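The lead of the data group at Trellavden works from two rooms above a tile shop in Poltach. Her team of eight builds simulated examples for Jellport, a system meant to learn how to pick up and place small things without disturbing what lies behind them. We spoke on Apr 25, 2024.

She came to the job from museum work, and it shows in the material. "People expect us to use plain tables," she said. "We did, until December. The model learned plain tables very well and then fell over on anything with a pattern."

The group now has 1268 backgrounds, sorted into 18 families. A run of 700 examples takes one night on the machines they have.

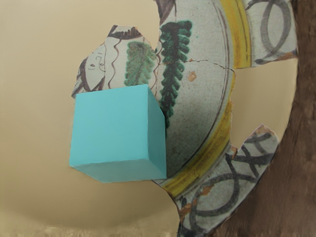 Choosing the backgrounds is most of her week. She wants them to be hard in ways she can name. With the pottery family, a block in one flat colour is set in front of pieces with fern shapes, a yellow band and dark loops at the rim, so its edges cross a lot of other lines. "The turquoise cube is easy for you and me," she said. "The system has to work out that the fern carries on behind it and the cube doesn't belong to the plate."

The cracks and worn patches stay in. An early version of the set had them cleaned up, and she had that undone — it took a fortnight.

Each example is stored with the true position of the block, which the simulator gives for free. Labels written by hand are kept for a small test set called Văduva, and the training side never touches it.

I asked what goes wrong most often. "Shadows," she said. "If the shading is too soft the model can't judge the gap. We've changed the lighting more times than I'd like."

The next family is woven cloth. She has a box of samples under the desk and hasn't started on it.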